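Moving the sourdough, and other September jobs

September 22, 2021

I have been promising a post about bread for weeks and weeks, and then the plums came in all at once and I spent every evening standing over a pan of jam. So apologies to those of you who wrote to ask whether I'd given up. I haven't! The jam is done, the kitchen is sticky, and the starter is still alive, although it had a rough summer.

It lives in an old gherkin jar and it came from Yaryna Vakulenko, who taught the evening class I went to before everything closed. She handed out a spoonful each in yoghurt pots on the last night and told us to feed it when we fed ourselves. I took that a bit literally and for the first fortnight it was getting breakfast, lunch and tea. Don't do that. You end up with a bucket of the stuff and a very large hole in your flour supply.

Once a day is plenty if you keep it out on the side, and once a week if it's in the fridge. Mine gets 30 grams of flour and 30 grams of water, and I pour off whatever's left over for pancakes or crackers. In August it was so warm in our kitchen that it rose and collapsed before I'd finished my tea, and it smelt like nail varnish. I moved it into the larder, gave it a bit of rye, and it was sweet again after two days. I felt ridiculously proud of it.

Now the nights are cooler I've got the opposite trouble, so it's back out near the boiler.

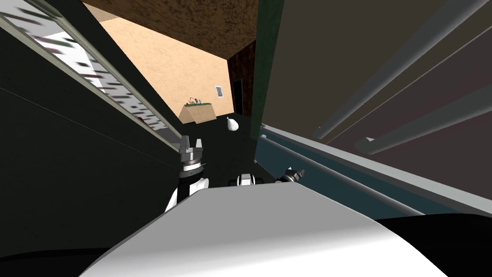

Issue 77

The loaf I make most is a plain white one with a bit of wholemeal in it, and I've been fiddling with it since last December. I started off with one of those recipes that has you setting an alarm for five in the morning, and I lasted one weekend. What I do these days is mix it after supper, fold it a few times while I'm half watching something, and leave it on the worktop overnight with a plate on top of the bowl. In the morning I shape it, put it in the basket, and bake it when I've had my coffee and can be trusted with a hot oven.

For one loaf I use 100 grams of lively starter, 400 of strong white, 100 of wholemeal, 350 of water and 10 of salt. If your kitchen is warm, use half the starter or you'll come down to a bowl of soup. (I have come down to a bowl of soup. I tipped it into a tin, baked it anyway, and it made decent toast.)

I've had a few questions about tins and pots. I bake mine in a heavy casserole with the lid on for the first half hour, then take the lid off until the crust is as dark as I dare. My sister does hers on a tray with a roasting tin of water underneath and hers are every bit as good as mine, annoyingly. If you've got a pot, use the pot. If you haven't, please don't go and spend a fortune on my account.

The thing that made the biggest difference was waiting for it to cool. I know, I know. But I cut into a hot loaf every single time for a year and wondered why the middle was gummy. Now I bake it and go out for a walk, which gets me away from the smell. We've been doing the loop by the allotments, where the blackberries are nearly over and somebody has a row of dahlias the size of dinner plates. I want some for next year and I have nowhere at all to put them.

What else? I tried a seeded one with sunflower and linseed, soaked first in boiling water, and the children picked all the seeds off the top and left them on the table like a hamster had been through. I liked it, so I shall make it again and eat it myself. The cheese and onion one went in an afternoon. I also had a go at bagels, which came out flat and rather wrinkled, and I'd be glad of any tips – I think I left them in the water too long, but I was on the phone.

Next time I'll write up the crackers, as two of you have asked and they're a good way of using up the leftovers from feeding. I need to make them once more with the scales out. At the moment the recipe in my notebook says "some oil" and "rosemary if it's not raining", and I can't very well give you that.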